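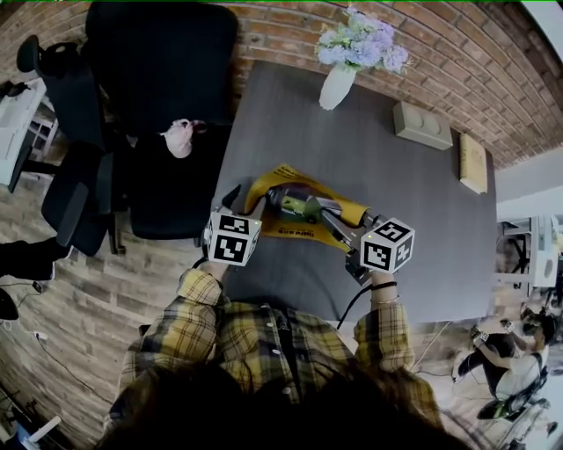

Table work, Rimport set: yellow package and handheld tool, with the flower vase at the back.

Rimport Table Activities
Data card, maintained by Trudy Dunstan

Summary

Rimport is a set of 685 recordings of small hands-on jobs done at a table. It covers handling packages and bags, using handheld tools, and moving everyday items from one spot to another. The Niro part holds 400 of the recordings. The rest are in Ngata.

Setting

The tables stand in ordinary shared rooms with office chairs and other people working nearby. In the caption picture the table is dark gray and rectangular, and there is a curved brick wall behind it. Items that play no part in the job, such as the vase of pale blue and lavender flowers, were left where they stood and are labeled "background."

Labels

Each recording has one activity label and a list of the objects handled. Tools are labeled by general shape when the exact type is unclear. A tool with a metallic nozzle goes under "handheld, nozzle" and no further guess is made. Packages are labeled by main color and by whether they are rigid or soft. Use "unsure" if you can't tell a bag from a box.

Files

index.csv: one row per recording
objects.csv: object names and colors
notes.txt: corrections since November
splits/: 4 lists, one per activity group

Known problems

47 recordings have no object list. They are marked "open" in index.csv and should be skipped when counting objects. Some older rows in Ngata still say "parcel" where the current label is "package."

Rundora users need to rename objects.csv to items.csv before loading.

Send corrections to Trudy Dunstan with the row number and the label you think is right.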